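Ticket: Touring estate, intermittent loss of power on motorway hills
Opened by: Valentina Yáñez, Clallusby
Handled by: Abílio Arruda, Stakthorpe workshop desk
Status: open, waiting for part

Valentina wrote, 14 Sep 2025:
Hello Abílio, and thank you for being so patient on the phone. As promised, I'm putting it all down in writing. The car is our Zokell estate, the diesel automatic, and it has been a lovely thing to own until this. Going up the long hill out of Clallusby it simply goes flat — no bang, no smoke that I can see, just no pull at all — and the engine light comes on. If I stop, switch off and start again, it behaves perfectly until the next big hill. It first did it in May and I'm afraid I ignored it.

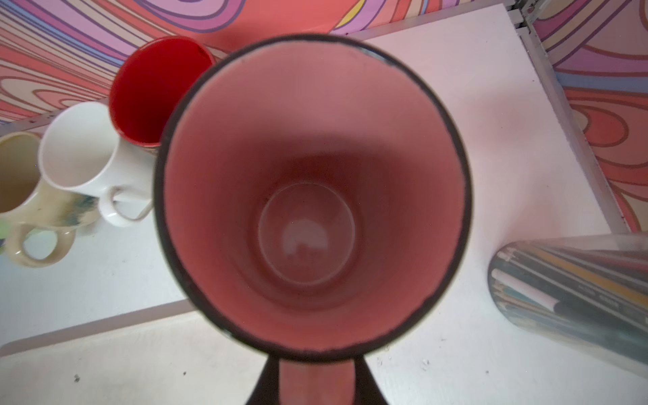 The mug from above, pink inside with a dark rim.

Abílio replied:
Hello Valentina, no need to apologise, plenty of people would have done the same. It sounds very much like limp mode. Could you tell me whether it happens with the roof box off, and whether you hear a whistle or a hiss as it builds up speed?

Valentina wrote:
Roof box off, same again. My son sat in the back and says there is a hiss, though only when I put my foot down. I drove 152 miles at the weekend and it cut out 2 times, both uphill.

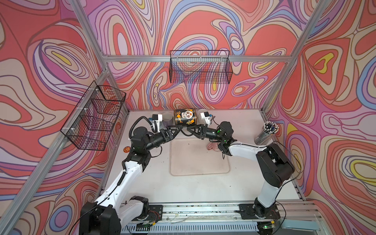

Both arms on the black tin.

Abílio replied:
That's really useful, please thank your son. We had the car in this morning and read the codes: one for low boost pressure, nothing for the gearbox, which is a relief. The air filter was due, so we've changed it. I then took the car up the hill myself and got the same fault after 11 minutes.

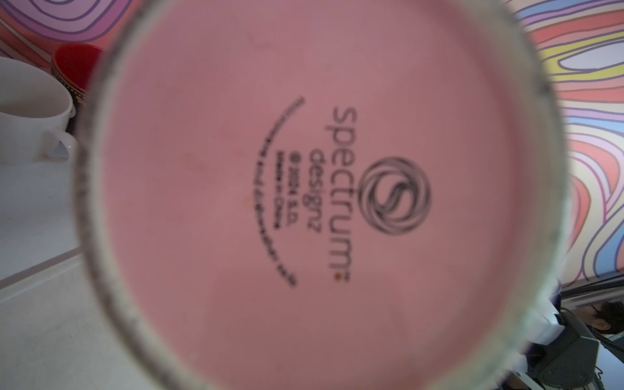 With the undertray off I found an oily split on the underside of the lower intercooler hose, just behind the clip. It only opens under load, so you'd never spot it at tickover. I've ordered a Sosa hose and two new clips. With fitting it should come to nearly 200 pounds.

Valentina wrote:
Oh, what a relief, I had been imagining a whole new turbo! Please go ahead. Can I drive it meanwhile?
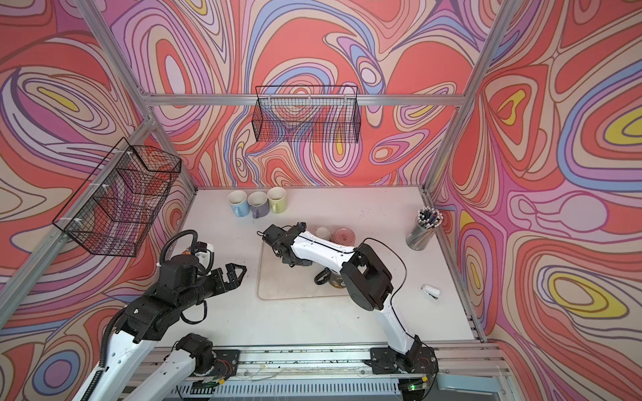 Patterned walls and the wire basket on the crossbar.

Abílio replied:
Short, gentle trips are fine, but please keep off the motorway. I'll ring when the hose arrives, and we'll clear the codes and do the hill again before you collect it.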